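Celtstead Letter Circle: your questions answered

Do I need to have written proper letters before?

Not at all. Plenty of our members hadn't written anything longer than a birthday card since school, and a few of them now fill six sides without drawing breath! If you can tell a neighbour about your week, you can write a letter. We do ask that you write by hand if you're able to, though typed letters are perfectly welcome from anyone who finds a pen uncomfortable, and you needn't tell us why.

How are pen friends matched?

You fill in the joining form (it's two pages, and the second is mostly boxes to tick) and Young-sook Heo sits down with the whole pile and goes through them by hand. She looks at what you like reading, whether you garden, whether you'd sooner hear about grandchildren or football, that kind of thing. New matches go out in July and again in the new year, so if you join in between there may be a bit of a wait, and we're sorry about that. You're very welcome to come to the writing afternoons in the meantime.

What should I bring to a writing afternoon?

Only yourself and your address book. We have paper, envelopes, a good supply of pens and a kettle that is never off for long. If you have a favourite fountain pen do bring it along, but please cap it between pages, as we share the tables and ink does travel. Doors open at two and we start putting things away at half past four. 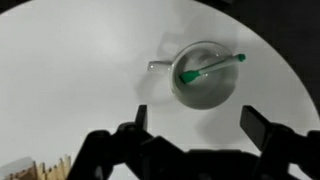 Ah-rin Yeo: Can I just add, for anyone dithering, that you don't have to read anything out? I put off coming for months thinking there'd be a sort of recital at the end. Everyone simply gets on with their own letter, and if you want to ask how to spell "necessary" somebody will know.

Thank you, Ah-rin, and quite right. Letters are private and they stay that way.

How much does it cost?

Membership is free. You pay for your own stamps, and there's a tin by the door at the writing afternoons if you'd like to put something towards the tea. Second class is absolutely fine for letters within the country. Members with pen friends abroad should have the envelope weighed at the post office before sending, particularly if they've tucked in pressed flowers or newspaper cuttings. Some countries are strict about seeds and plants, so please leave those out altogether.

My pen friend hasn't written back. What should I do?

First of all, try not to take it to heart. People move house, or get poorly, or put a half-written letter behind the clock and forget about it. We suggest leaving it six weeks and then sending a short, cheerful note with no scolding in it. If you've still heard nothing after that, let us know and we'll get in touch with them gently, and find you somebody new if need be.
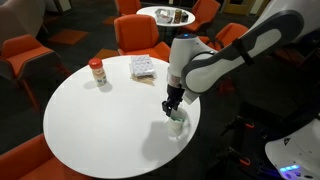
Should I give my home address?

That's up to you. Many members do, once they've exchanged a few letters, but everyone can start off by using our forwarding service. Write your pen friend's name and member number on the envelope, stamp it, put that inside a second envelope addressed to us, and we'll send it on. Ji-hoon Nam looks after the forwarding and passed along 794 letters last year, so your envelope will be in practised hands. It does add a few days.

I never know how to begin. Any ideas?

Start with where you're sitting and what you can hear. It sounds too simple, but it gets the first line down, and the second is always easier. We also have a sheet of 43 opening questions, put together from members' suggestions, covering everything from first jobs to the worst pudding you were ever served. Ask for one when you join and we'll pop it in with your welcome letter.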